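Bring back the school canteen

The primary school at the end of our street closed its canteen two years ago. Lunches now come from Clirotport, a delivery outfit that drops them off in insulated tubs a bit before eleven. Parents order through an app by eight in the morning. If you forget, your kid gets crackers and an apple from the office.

I don't have a particular grudge against the company. The food is fine. My daughter likes the butter chicken and leaves the salad, which is what she did with the canteen's version too. My complaint is with the idea that a school of 500 children can do without a kitchen and lose nothing by it.

The old canteen at Warkgate was not much to look at. It had a roller shutter that stuck, two pie warmers, a fridge that hummed and a bench where the Grade 6 kids were allowed to help with the recess orders. They learned to give change. They learned that a toasted sandwich takes longer than a cold one and that someone at the front of the queue always changes their mind. These are small things, but I can't see where else in the school day they would come up.
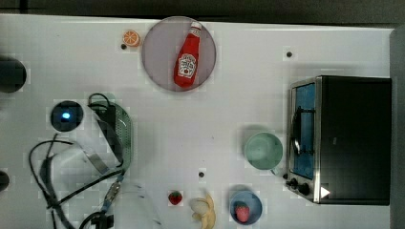

Cost was the reason given for closing it. The newsletter said the canteen had run at a loss of $1646 over the year. I have thought about that figure a lot. It is less than the school spent repainting the car park lines. The library runs at a loss every year, and so does the oval, and the heating. We accept that because we think of them as part of the school. The canteen was expected to pay its own way, and when it fell short by the price of a decent fridge it was gone.

There was also a health argument, and I'll grant that one has more to it. The menu leaned on sausage rolls and flavoured milk. The delivered meals come with a traffic light label and a list of ingredients. But a menu can be changed. The school at Vondale changed theirs over a single term and kept the shutter open. They make soup in winter, they grow their own silverbeet and parsley, and they still do a sausage roll once a week. I went to their open day last August and the queue was out past the bubblers.

What bothers me most is how hard it is to go back. A commercial kitchen that sits idle gets turned into storage. Ours now holds the sports gear and a stack of old monitors. The exhaust fan has been disconnected. A quote to put it all back in working order would be many times the loss that closed it, and that quote will be used as proof that closing it was sensible.

The delivery contract comes up for renewal at the end of the year. I would like the school to ask parents what they want before it signs again — properly, on paper as well as through the app, with the cost of both options set out. It could start small. Two days a week would do, with the delivered lunches kept for the other three. The bench is still there under the netball bibs, and so is the sink.

Anyone with a child at the school can write to the office before then. I've sent my letter in.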